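Minetti
Clearing out the craft closet this week, one shelf a night. Posting as I go so I finish it.

Minetti
First shelf was yarn. 22 skeins, most of them started. Kept the wool, bagged the acrylic for the school on Clurkley Road.

Minetti
Second shelf was paper and cards. Threw out every dried-up glue stick. I had been moving the same ones from apartment to apartment.

Minetti
Third shelf is fabric scraps and it is slow. My rule is that anything smaller than my hand goes unless I can name a project for it. I set a timer for 15 minutes and stop when it rings.

Minetti
Someone asked about the tablecloth. It's from a discount bin. I bought it because a grid helps me keep edges straight when I fold. It wrinkles and it shows every smudge, so I wouldn't put it out for company.

Minetti
The closet doesn't hold everything, so some kitchen stuff ended up in there too. Plastic wrap, snacks, that kind of thing. It all goes on the table first and gets sorted after dinner.

Minetti
Thursday, where I left off:

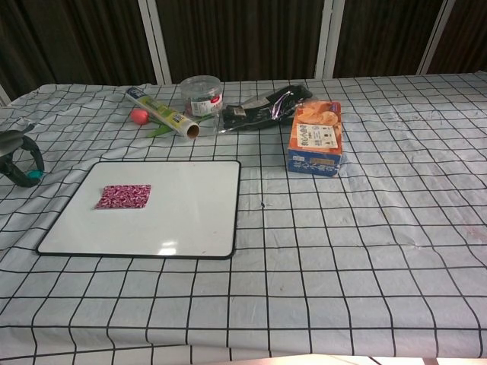 Magenta and white swirl scrap on the whiteboard, still undecided. Toy tulip, plastic wrap and snack box in the back row.

Minetti
The swirl piece is small but I like the maroon in it. Might be a pocket on a plain tote. If I haven't cut it by the end of January it goes in the bag with the others.

Minetti
Last shelf tomorrow. Buttons and zippers.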